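Monday, December 23, 2019

Quick one, trains in an hour. Three months with the **Hitmont sleep mat** (the thin one, goes under the mattress, nothing to wear). Bought it in September after my doctor, Busisiwe Modise, asked how I was sleeping and I said "fine" and she gave me a look.

Setup: easy. Plug in, slide under, wait for the app. Took 13 minutes and most of that was the Wi-Fi password. Cord is too short -- had to move the lamp.

What it tracks: breathing rate, heart rate, time in bed, snoring. Heart rate matches my old chest strap pretty close. Breathing I can't check, so who knows. Sleep stages I would not take to seriously. It gave me nine hours one night when I was up reading till two.

Before this I had the Bruvholm wristband. Hated it. Itchy, and dead every other morning. The mat you just forget about, which is the whole point.

App is slow. Charts are nice once they load. Export is a plain file, my doctor could open it, good. The monthly report is padded out with tips I didnt ask for.

Price: I paid 100 on sale. At full price, probably not. 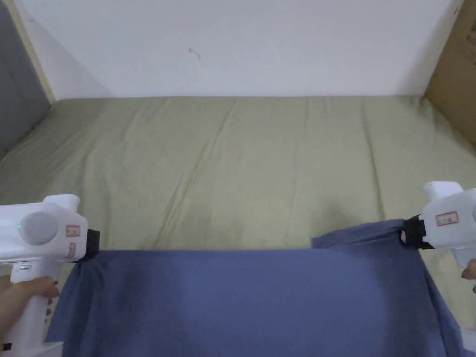
Does it work with two people in the bed? Only for whoever is lying over the sensor strip, and a restless partner will throw the breathing numbers off.

Other gripes: no offline mode. Support took more than a week to write back, then sent me a link I'd already read. Mat smelled like a new shower curtain for days -- air it out first.

Keeping it. Four stars, three if they start charging for the app.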